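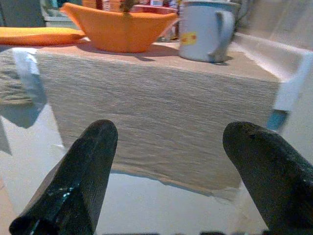

Unit 8: Setting a small surface

Handout for the Broltside home skills course

A small raised top, such as a wooden block, fills up quickly. Two or three pieces are enough. In the picture an orange bowl stands towards the back, with a white mug on the right and something flat and orange lying to the left of the bowl.

Points to note

Turn the mug so the handle faces outwards. It can then be lifted without knocking the bowl.

Put wide rims at the back and leave the front edge clear.

Keep cloths and paper flat on the top. Anything hanging over the side gets pulled.

Wipe glossy white surfaces last, with a damp cloth and no powder.

Practice

Set out a bowl, a mug and a folded cloth on a tray or board. Lift each one in turn without moving the others. Change the order and try again. Allow 12 minutes.

Bring your own mug next time. The Skirkora sheet on washing up goes with Unit 9.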